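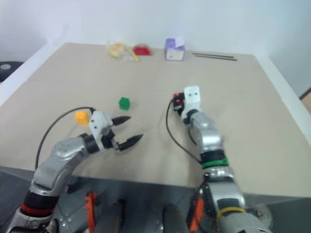 Both arms over the table, left gripper open, with the yellow cube and the green block within reach.

Teaching a two-armed robot to move small blocks, by remote control

By Wanpen Meesuk
16 comments | 383 shares

If you have just been handed the controls for the first time, welcome! I remember how that felt. I had driven nothing more complicated than a ride-on mower before Senan Dunne sat me down at our bench in Letbridge and told me to pick up a cube, and it took me most of an afternoon and a fair amount of muttering. What follows is the way I now show new people how to record a simple block task, with all the little things I wish I had written down back then.

The task is as plain as they come. There are two small blocks on the table, one yellow and one green, and we want the robot to learn to pick each one up and set it down again in the middle. You do the moving, the robot records what its arms did, and later on it tries to do the same from what you showed it.

Before you touch the controls

Clear the middle of the table, and I do mean clear it. Everything you aren't using for the task goes to the far edge by the wall, well past where the grippers need to go. Ours collects all sorts of odds and ends back there (bags, boxes, a couple of thin rods) and they can stay put for the whole session as long as you leave them alone. What you don't want is to tidy them away halfway through a batch of recordings. Ayodele Garba did that once, very kindly, while I was out getting coffee, and we ended up starting the batch over.

Next, look at your cables. They loop out over the table from the arms, and they need enough slack for the wrist to turn all the way in both directions. Move each arm slowly through its full reach with nothing in the gripper and watch the loop as it goes. If it drags across the spot where a block will sit, reroute it now and save yourself the annoyance.

Then put out your blocks. I set the yellow one close to the left arm and the green one farther out between the two arms, so that the left hand gets an easy first pick and either arm could go for the second. Decide which arm takes the green block and stick with your decision for the whole batch. If half your recordings use one arm and half use the other, the robot may well dither between them, and it is a sad thing to watch.

Recording the first pick

1. Bring both arms to their starting pose and wait there for 2 seconds. It feels like forever the first few times.

2. Open the left gripper fully before you go anywhere near the cube. Our fingertips are long and pointed, and with the fingers half closed you will poke the cube and send it skating.

3. Line up beside the cube at a comfortable height, then come down. Try to get the fingertips on opposite flat sides. If you grab it by the corners it will twist as you lift.

4. Close gently, pause for a breath, and lift straight up.

5. Carry it to the middle, lower it until it touches the table, and only then open the fingers. Dropping it from even a small height makes it bounce, and the robot will learn to drop things too.

6. Back away the same way you came in, and return to the starting pose.

For the green block, do the same with whichever arm you chose. Its sides are faceted, so take your time picking out a pair that face each other. I usually turn the wrist a little before coming down and make only tiny corrections after that. Keep the idle arm still while the other one works. Beginners tend to let it drift, and I still catch myself doing it when I'm tired.

Keeping the good ones

Do 2 practice runs with recording turned off, then start saving. After each run, mark it as good or bad right away while you still remember it. A slow, slightly clumsy run that finishes properly is worth keeping. A run where you knocked the block and chased it across the table can go, unless you are collecting recoveries on purpose, and that deserves a page of its own.

Between runs, shift the blocks a little. A finger's width this way or that, or a small turn, is plenty to begin with. Adel Lamrani likes to scatter them much more widely from the start - I prefer to widen the spread bit by bit, once the easy placements are going smoothly. We have never settled the argument.

Stop when your hands get tired. Your last few recordings will tell on you if you don't, with all those jerky little stops and starts. Have some tea, play one of your earlier runs back on the arms, keep a hand near the stop button, and see how your own movements look from the outside. I found it a bit embarrassing at first and then very useful.

Share this page
Sign up for our newsletter and get new tutorials by email. You can unsubscribe at any time.
This site uses cookies. Accept | Manage settings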